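What changed at our benches since October

I work in a company which takes apart old office computers, in a hall near Vatska. I promised to write again when the new cell has done some real work, so I try to put my thoughts in order.

Before, we were working in pairs. One person opened the case, the other pulled out the memory, the cards and the processor and sorted them in boxes. On a good shift one bench finished 100 machines. My hands knew the way, and I could talk with my colleague all the time.

Now we have 3 cells from Pintér, and I am an operator, a word I still find a little too big for me. I open the case, put it in place, and follow the arm on a screen. When it is not sure, it waits and I decide. 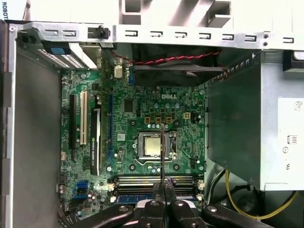

The gripper inside an opened Dell, close to the memory slots.

The difficult part is how different the old machines are. Last month we had 367 cases from one customer, Osska, and I expected them to be all the same. They were not. Somebody had added cards over the years, and cables were tied in every possible way. For a person it is a small thing to move a cable with one finger. For the cell I must prepare it first, so a part of my old work came back by another door.

My wrists hurt less, I must say this. In winter I used to wear a bandage. But the hall is more quiet, and we stand farther from each other. In the break we talk more than before, maybe for this reason.

About the money: the pay is the same for now, and the training was 29 hours, paid. The older colleagues from Ukus were afraid of the screen in the beginning. Two of them are now faster than me. One other asked to go back to the warehouse, and I understand it.

Next week we begin with laptops. I do not look forward to the glue.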